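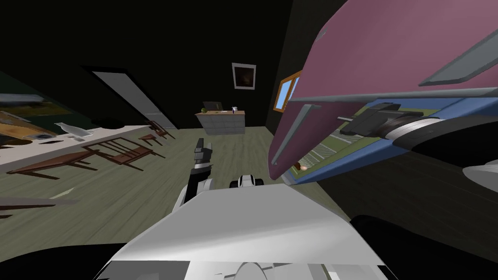

One of the simulated rooms on the big screen at Stulivano, with the gripper pointing up and a lot of furniture to get past.

I got to the Stulivano open day on 6th October a good bit later than planned (the car park is behind the bakery, not in front of it, if you ever go) and so missed the welcome coffee. No matter, because the bit I'd come for was the talk on safe working rules for home robots, and that was only just starting!

What they do there is try out house rules in a simulated flat before any of them go near a real one. The one on screen had a table and chairs, a long white counter, and a chest of drawers with a laptop and a mug on top. Pretty much my own front room, only tidier. There was a small orange-red round thing on the floor as well, and that set off a long chat about what a robot ought to do when something's lying where it wants to go. Their rule is stop, look again, then go round. No nudging things aside, ever.

The rule book is called Hisetti and it runs to 40 pages. I had a flick through. Most of it is plain stuff – keep an arm's length from glass, never reach over a person, slow down near doorways – but 7 of the rules are marked in red and can't be switched off by whoever owns the machine. I liked that. I was less keen on the logging section, where every halt has to be written up within 60 minutes, even the daft ones. Somebody from Quintero, who fit kitchens, asked who on earth was going to read all that, and the answer was a bit woolly.

After lunch we split into groups of five and had a go at marking runs against the Gronirent checklist. Much harder than it sounds! Our group argued for ages over whether an open gripper counts as "at rest", and we still hadn't agreed when the bell went.

The next open day is in May and it's free, but you do have to book. Take a jumper, the hall is freezing.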